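**Dark laundry keeps coming out with white lint all over it - what am I doing wrong?**

Posted by Flalstead

I moved into a new apartment in December and the building has shared washers in the basement. Ever since then my dark stuff comes out covered in fuzz. I wash everything cold with regular liquid detergent, one cap, and I clean the dryer screen every single time. I've tried an extra rinse and it helped a little, maybe? I don't want to spend another 20 bucks on gadgets if there's a simple fix. My old place had a top loader and I never had this problem there.

Some dark blue fabric:

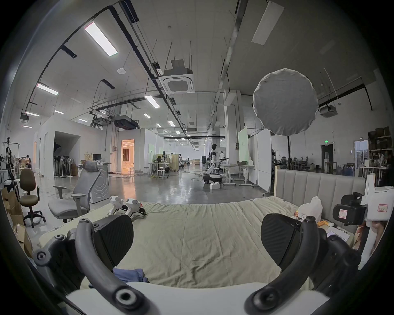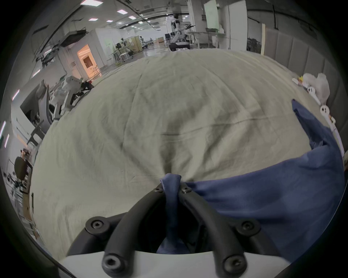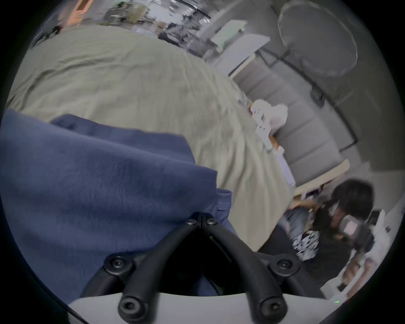
I usually do two loads back to back in the evening, towels first and then clothes, and they go into the same machine. The washers are front loaders and pretty beat up. Is it the machine, the detergent or me? Also my roommate swears by vinegar in the rinse, but I'm scared of wrecking the rubber seal and getting billed for it.

**Afiq Chin** (1,658 points)

It's the towels! Cotton towels shed like crazy, and if your clothes go in right after, they pick up whatever got left in the drum. Flip the order - darks first, towels last. Wipe the drum and the rubber fold with a damp paper towel before you start too, you'd be amazed what other people leave in there. Turn the darks inside out and don't stuff the machine. I fill mine to 3/4 at most.

For what's already fuzzy, run it in the dryer on low for ten minutes by itself with a dryer ball, then hit the leftovers with a lint roller. I'd skip the vinegar in a shared machine.

**Bamalance**

check the pockets. one tissue and the whole load is done for

**Drultier** (671 points)

Agree on the towels, but I'd use less detergent too. A full cap is way too much for most front loaders, and the residue kind of glues the lint on. Try half a cap for a couple of weeks and post back if it's still happening.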